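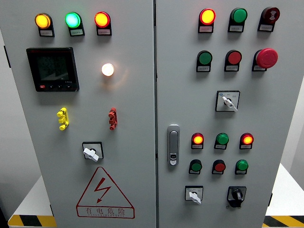
The sediment work at Pluldale entered its last week today, Sunday, October 26, 2025, and this entry records the state of the cores, the changes made to the sampling plan, and the matters still open. All 17 cores remain in the incubation room in their original order. Oxygen was read at the sediment surface in each core before any other work was done, and the readings were copied into the paper log as well as the shared file. On the way in I stopped at the control cabinet, where the yellow, green and red lamps were lit along the top of the left door, and entered this under general remarks in the room log before going on to the cores. The water above the sediment was clear in every core but 2, and those were set aside for a second look in the afternoon.

The purpose of the series, for anyone reading these pages later, is to learn how much of the methane made deep in the lake mud is used up by bacteria before it can reach the open water. The bacteria in question live in a thin layer where methane from below meets oxygen from above. When that layer is disturbed, by worms or by careless handling, the figures become hard to read. The March series suffered in exactly this way. Several cores were tilted during transport, and the upper layer slid against the wall of the tube. The department agreed afterward that no core would be moved once it had been placed in the rack, and that rule has been kept.

Aishwarya Thevar took the headspace samples in the morning. She followed the revised order, beginning with the killed controls and ending with the cores that received added methane, so that the syringe would pass from low gas to high. Each syringe was flushed three times with nitrogen. The controls showed no fall in methane over the period, as one would hope. The live cores showed a clear fall, with the cores from the deep basin well ahead of those from the shore. I had expected the opposite. The shore mud is richer in leaf litter and, at first sight, more alive. The deep basin receives a steady supply of methane all summer, however, and it may be that the population there is simply better fed.

Room temperature was held at 10 degrees, matching the bottom water on the day of collection. There has been some discussion of whether a second set ought to be run warmer. My own view, which I have put in writing, is that a warmer set would answer a different question and belongs in a different study.

At noon we turned to the isolates. Strain 2907, taken from the Mirska inlet last year, has at last grown on plates without its companion. The companion is a pale, slow organism that does not use methane and appears to live on what the other one leaks, mostly methanol. For months each attempt to part them ended with two organisms on the plate or none at all. The change that made the difference was a small one. The copper in the medium was lowered, and the plates were left sealed for longer than the protocol allows. I have asked that the protocol be amended, with the old version kept on file.

Whether strain 2907 is well served by being alone is another matter. Its colonies are smaller than those it formed in company, and they stop growing sooner. A culture fed with spent liquid from the companion recovered part of the lost growth. A culture fed with spent liquid that had been heated did not. Something that breaks down on heating is therefore likely to be involved, though a single trial is a thin basis for saying so, and the trial will be repeated with fresh plates before anything is sent out. The Vlachou group has seen a similar need for vitamin B12 in a related strain. B12 stands up to heat fairly well, and I doubt that it is the whole story.

In the afternoon the set-aside cores were examined under a hand lens. One had a burrow running down the inside of the tube, with a rust-colored lining. The other showed no burrow, and the cloudiness had settled by three o'clock. The first will be reported separately and left out of the averages. The second stays in, with a note. I sent a short summary of the day, including this decision, to the wider group. 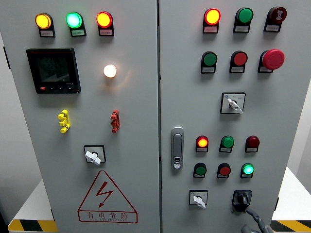 Agathe Bodin replied within the hour that she would keep the burrowed core in the averages. Worms are part of the lake, she wrote, and a set of cores chosen for having none would "describe a lake that does not exist." She added that the rusty lining was probably iron laid down where oxygen had been drawn in, and that methane users might well be living along it. She asked for a slice of the lining to be frozen before the core is taken apart.

The point is a fair one and I have changed the plan in part. The results will be given both ways, with the burrowed core in and with it out. The slice will be taken on the last day, using the thin blade, and frozen at once. Aishwarya Thevar has labeled a tube for it.

Remaining matters. The Lonix standard gas is low and a new bottle has been requested; the old one should last through the final sampling if the check runs are kept short. The pore water samples for sulfate have not yet been filtered. The sequence data from the shore cores are still awaited. Plates of strain 2907 are to be left sealed until the next reading, and the lids are not to be lifted for inspection - a note to that effect has been taped to the incubator door.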